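Budgeting for the second cell: a conversation with Uwe Ostermann

Uwe Ostermann plans equipment purchases for Setmont, a refurbisher of office computers. The company's first robot cell handles drive removal from desktop towers, and he is now preparing the request for a second. Janelle Ambrosio spoke with him in May, mostly on the subject of what belongs in such a request and what people tend to leave out.

He started with the arm, which he considers the easy line. "You get a quote, it has a number on it, you type the number in. Everyone argues over that number and then approves the gripper and the fixtures without reading them."

In the first budget the gripper was a single line. It is now split into body, finger plates, fasteners and spares. Finger plates are treated as a consumable. Setmont buys them from Gristosora in sets of two and keeps 4 sets on the shelf, a stocking level Ostermann set after a late delivery stopped work from a Wednesday to the following Monday.

"A tower is a bad workpiece," he said. "The case is stamped metal, there are cables wherever the last technician left them, and the drive caddy is different on every model. If you plan for one caddy, you have planned for one customer." 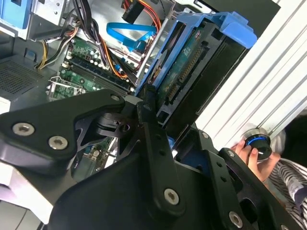
Cables take up more of the cycle than the drive does. A SATA lead has to be clear before the caddy can travel, and the power wiring often lies over the same path. For planning purposes he assumes an operator stays within reach of the cell for the full shift, and the labor is charged to the project. He has seen proposals from integrators that put this figure at zero. He sends them back.

Ambrosio asked how he compared vendors. Two were considered for the second cell, Inthanon and Rakik. Rakik was cheaper on hardware. Inthanon included two years of software updates and a training week on site. Once updates, freight and a spare controller were added to both, the gap was small enough that delivery time decided it, and he recommended Inthanon.

The frame is being built in-house from aluminum extrusion. "We change the layout often. With extrusion I loosen a bracket and move it. With a welded frame I write a purchase order."

Integration hours remain the weakest estimate in the request. On the first cell they ran to double the plan, mainly on fixture changes and cable handling. The new request carries them at the actual figure from last time, with no reduction for experience. Finance has asked him to reconsider that – he has declined so far.

Power, air and floor marking come out of the building budget and are listed in an appendix.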